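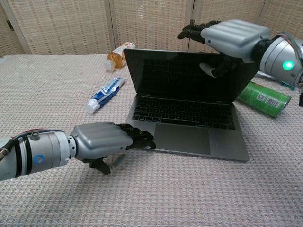
Our team at Brirkgate has started the second round of collecting for the laptop task, and I was asked to write a few words about how it goes. In the first round we collected only with a clean table, and the model learned the clean table very well. When we put other things next to the laptop, it became confused and the hands went to the wrong place. So now the rule is that the table has everyday things on it: a toothpaste tube, a plastic bottle lying on its side, a green can behind the corner of the laptop. The hands have to work with the lid and leave the other things where they are. The left hand stays low at the front corner of the laptop, and the right hand comes over the top of the screen, with the fingers behind the lid and the thumb on the inside.

The task itself is simple to say. The laptop starts open and must finish closed, without sliding off its place and without hitting anything. A person does this with one hand and does not think. For us it is one of the harder tasks on the list, harder than putting cups on a shelf. A cup can be held in many ways and it is still a cup in the hand. A lid moves only on its hinge, and if the hand pulls in a slightly different direction, the whole laptop comes up or turns. This is the reason we use two hands, one to keep the base quiet and one to bring the lid down.

Every example is made by an operator who moves the robot's arms from the control station. Before the start, the operator reads the task card and sets the table by it. The card says which things must be present, but it does not say exactly where. We wanted this on purpose. In the first round we had small tape marks for the laptop, and later we understood that the model had learned the marks too. Now there are no marks and the operator turns the laptop a little differently each time.

Our target for this task is 2,000 accepted examples. Accepted means that the second person has watched the recording and agreed with the label. We have two operators on each shift, and they change places after each block, so that one is moving the arms and the other is checking. It is tiring work for the shoulders and also for the eyes. Please do not speak to the operator during an example, even to say something kind. Wait until the arms are back in the resting position.

I would like to explain the labels again, because there were questions. We keep three of them: good, recovered and failed. Good is when the lid goes down in one motion. Recovered is when the hand slips or the laptop turns, and the operator corrects it and finishes. Failed is all the rest. Some new colleagues were deleting the recovered examples because they did not look nice. Please keep them! Boonsong Meesuk, who trains the models at our partner office in Chuensuk, asks for them more than for the others. If the model sees only perfect examples, it does not know what to do after a small mistake, and small mistakes are what it makes most.

The failed ones we also keep, in a separate folder. They are not used for training at present, but they help us to see which task cards are written badly. One card asked for the bottle to stand directly in the way of the lid, and for a whole afternoon we had almost nothing but failed. The card was corrected.

A few practical points from this round:

The tablecloth must be pulled flat before each block. A fold under the laptop makes it rock, and in the recording it looks like an operator error.

The screen of the laptop stays off. A bright screen changes how the cameras see the thumb.

Keep the folding screen behind the table closed to the same width as on the card. We will change the background later, as a separate set, and we do not want to mix the two.

If a thing on the table rolls during an example, do not stop. Finish the motion and write it in the note field.

The recordings go to Kodero, our storage and review tool, at the end of each shift. Last week the upload was slow and two blocks arrived without their notes. We have found the notes and added them by hand. If you see "waiting" next to your block the next morning, tell me and do not upload a second time – it creates doubles, and they are difficult to remove.

The next task after the laptop will be from the Jillerero set, which is mostly bathroom and kitchen things: opening a flip cap, turning a screw cap, putting a tube into a cup. The cards are half ready. I need two more people who can read them with fresh eyes and tell me where the English is not clear. It does not take long, one hour maybe, and you do not have to know anything about robots. Write to me or come to the lab after lunch, when the arms are resting.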